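Hunbridge group reports shelf-sorting result for two-arm policy

2024-04-25

The Hunbridge manipulation group has released results for Ivau, a training method that learns two-arm tidying tasks from teleoperated demonstrations. The test task is sponge sorting: kitchen sponges go from the floor of a workcell to the shelves of a small wire rack, grouped by color. The policy was trained on 1,760 demonstrations recorded in March.

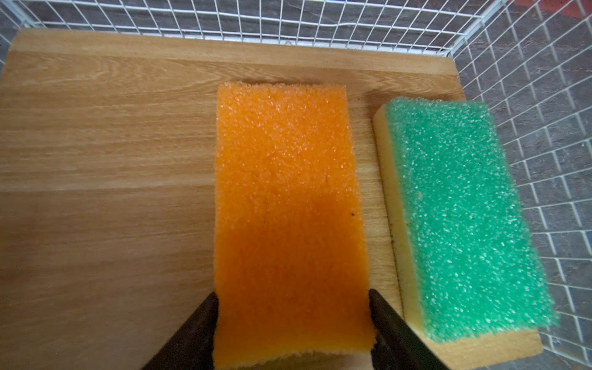
Graziella Amato questioned the choice of object, arguing that foam forgives a poor grasp and that the same error of a few millimeters would drop a rigid block. She asked for a repeat with hard parts before any claim about grasp accuracy.

The group ran 497 evaluation trials, each limited to 6 minutes. Ivau differs from the earlier Balberg baseline mainly in how it assigns work between the arms. Balberg fixes the split at the start of a trial. Ivau recomputes it after every placement, using a score learned from the demonstrations.

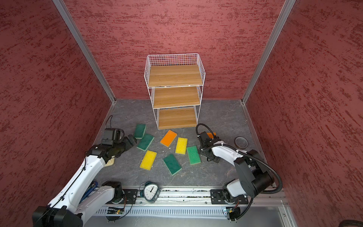
Start positions were drawn at random within the reach of at least one arm. Trials were scored on the final placement only, with no credit for partial sorting. The hardest layouts had sponges of different colors lying close together in front of the rack, with all three shelves still to fill. Most failures in these layouts came from the gripper pushing a neighboring sponge during the approach. The authors list 188 failed trials and give a cause for each.

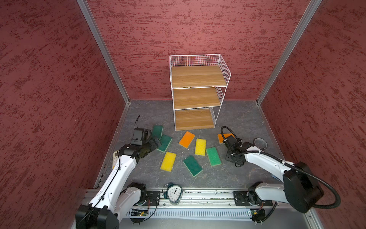

Ruggiero, commenting on the preprint page, wrote that the comparison would be stronger if both methods had been given the same demonstrations, and asked whether the Balberg policy was retrained or taken from the older release. The authors replied that it was retrained on the full set. Code for the assignment score is to follow; the demonstrations are available on request.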